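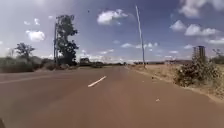
Home Kitchen Workshop Moving In Contact

By Gaurav Saxena
Last updated: November

We'd had the keys to the house in Bimden for one evening when I found the first kitchen drawer that wouldn't shut. The survey hadn't mentioned drawers (why would it?), so here are the small jobs I'd do again before unpacking a single mug.

Change the locks first. I swapped the two outside cylinders myself with a screwdriver and a lot of muttering. Take the old one to the shop with you — the lengths vary more than you'd think, and I had to drive back to Fulten for a shorter one.

Find the stopcock and turn it. Ours was behind the kickboard under the sink and stiff as anything. Ease it closed, open it fully, then bring it back a quarter turn so it doesn't seize. Tie a luggage label on it while you're down there.

Line the kitchen cupboards before the plates go in. I wiped ours out with warm water and a drop of washing-up liquid, left the doors open overnight and cut the liner in the morning. Offcuts go under the oil bottles!

For that drawer, take it right out and look at the runners. Mine had a screw standing proud, and four turns sorted it. If the hole has gone loose, pack it with a matchstick and wood glue, let it dry, then put the screw back.

Last one: write the meter readings on the inside of a cupboard door in pencil. I wrote 897 for the water, and was very glad of it when the first bill came to £186 and I wanted to check it.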